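Aino Niskanen moved to Jonia in January and found that her new apartment had 324 square feet and no closets. The rent was 1355 a month, and the old place had cost her 400 more.

Small rentals in Jonia used to go to students. Landlords now say many of their calls come from people over 50 who are selling houses and want less to clean.

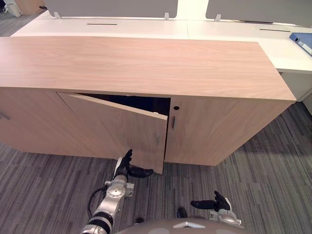
Storage is what most of them ask about first. Niskanen gave away her bookcases and kept to low furniture. A long wooden cabinet with a broad flat top gives a small room a surface as well as doors to shut things behind.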